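Robots are learning our chores, one small thing at a time

I went into this ready to be rude about it. Everybody with a phone has seen the clip of the robot folding a shirt, and everybody with a laundry pile has wondered where theirs is.

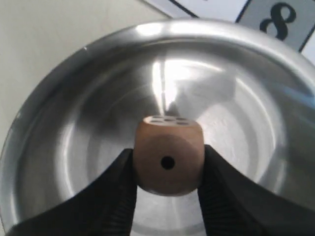 So on Friday I drove over to Lumeo, which shares a building with a tile showroom, and asked Teguh Lumbantobing the question straight out: can these things do my housework yet? He laughed, and then he said no. I liked him right away!

What they can do is pick stuff up and put it down again, over and over, and his team has been pretty serious about it. They ran 784 pick-and-place tries in July, and 435 of them went through without a person stepping in. I thought that sounded lousy (my kids do better, and my kids are terrible), but Teguh was pleased. Small items are hard, he told me, and shiny metal is worse - the glare confuses the camera and the machine reaches for a spot where there isn't anything. So much for doing my mixing bowls.

Shops are a bit further along. Cletus Strickland runs the stockroom at Okafor, the kitchen supply place on the east side, and he had a sorting arm on trial for two weeks this spring. It did fine with boxes that were all one size. Then somebody gave it a bin of mixed cookie cutters and he ended up finishing the bin himself. "I'd take it back for the boxes," he said. "I wouldn't leave it alone with the cutters."

He figures it handled over 70 boxes on a good morning, and his back was grateful. The price is what stopped him. He wouldn't tell me the number, but he made a face.

My own dishwasher still needs me to load it, so I'm not clearing out the closet for a robot just yet. Teguh wants me to come back when they start on silverware, and I said I'd bring forks.

112 shares | 3 comments

Skevent: My mother in law would like one for the boxes in her garage. Does it do garages?

porkgate: 435 out of 784 would get me fired

marlene_t: I'd put up with a lot of dropped forks if it unloaded the top rack.

We use cookies to make this site work better. By continuing to read you agree to our cookie policy. OK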